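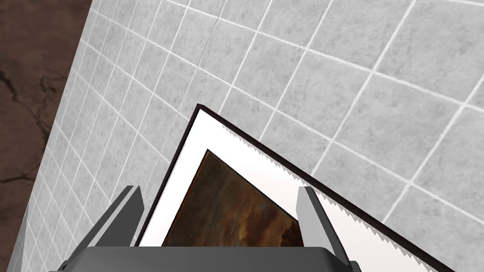
Betreff: Re: [hedasach-liste] Simulierte Demos – lohnt sich das Sammeln?

Hallo Jade, hallo alle,

danke für die Fragen, auf so eine Mail hatte ich gehofft! Ich antworte der Reihe nach, direkt unter den Zitaten.

Jade Nguyen schrieb:
> wir überlegen, ob wir bei der nächsten Sammelrunde von Hedasach
> mitmachen. Zwei Sachen sind mir noch unklar. Erstens: Wie viel muss
> man pro Szene aufnehmen, damit es für das Training etwas bringt?

Weniger, als wir am Anfang dachten. Wir nehmen 20 Durchgänge pro Szene auf und wechseln dann. Im Januar hatten wir noch eine einzige Küche mit sehr vielen Wiederholungen, und das Modell konnte diese eine Küche wunderbar und sonst gar nichts. Jetzt sind wir bei 11 Szenen und 700 brauchbaren Durchgängen insgesamt (ein paar Szenen haben wir mehrfach besucht, deshalb geht die Rechnung nicht glatt auf), und die Kurve auf den zurückgehaltenen Szenen bewegt sich endlich. Was für eine Freude, das morgens im Log zu sehen!

> Zweitens: In euren Renderings sind die Schattenkanten teilweise
> richtig treppenförmig. Filtert ihr so etwas raus? Percy meint, das
> Netz lernt sonst die Artefakte mit.

Nein, wir lassen sie drin. An den Rändern von Bilderrahmen und entlang der Fliesenwand sieht man die Zacken deutlich, da hat Percy völlig recht. Wir variieren aber Lichtrichtung und Auflösung der Schatten pro Durchgang, und damit verlieren die Zacken ihren festen Platz. Alcides Macedo hat dazu einen Vergleich gerechnet, mit und ohne Filter, der Unterschied lag innerhalb der Streuung. Wenn ihr andere Erfahrungen habt, bitte unbedingt hier auf die Liste damit.

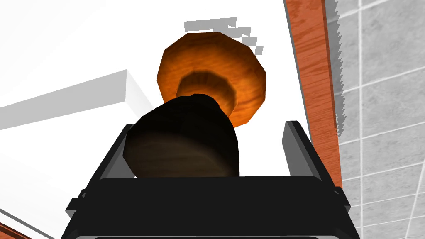 Shirin Arabzadeh
Koordination Datensammlung, Projekt Hedasach

Noch ein Punkt, nach dem Jade nicht gefragt hat, der bei uns aber am meisten gebracht hat: die Ansicht vom Greifer aus. Vom dunkelbraunen Gegenstand und der achteckigen orangefarbenen Holzscheibe dahinter sieht man so vor allem Flächen und Kanten, dazu viel Weiß und rechts die Fliesen. Was genau das Teil ist, muss die Policy aus diesem Ausschnitt gar nicht benennen können. Sie muss lernen, wie sich der Ausschnitt mit der eigenen Bewegung ändert – und dafür sind schräge, halb verdeckte Ansichten Gold wert. Bitte sortiert sie nicht aus, nur weil sie unordentlich aussehen.

Praktisches für alle, die einsteigen wollen:

Aufnehmen könnt ihr mit der Teleop-Oberfläche von Saline oder mit eurem eigenen Skript, solange Gelenkwinkel und Bilder denselben Zeitstempel tragen. Abgebrochene Versuche bitte mitschicken und als »abgebrochen« markieren. Die Szenendatei gehört in jedes Paket, auch wenn sie sich nicht geändert hat. Pakete ohne Szenendatei kann Valquíria Lopes beim Einlesen nicht zuordnen, davon liegen noch fünf im Eingangsordner. Wem sie gehören, weiß ich leider nicht, bitte schaut mal nach.

Jade, für euren ersten Versuch würde ich die Szene »Andrade« nehmen. Sie lädt schnell und verzeiht viel. Schick mir einfach den ersten Durchgang, bevor ihr die ganze Serie macht, dann schaue ich drüber und wir sparen uns eine Runde Umformatieren. Ich bin sehr gespannt, was bei euch herauskommt!

Viele Grüße
Shirin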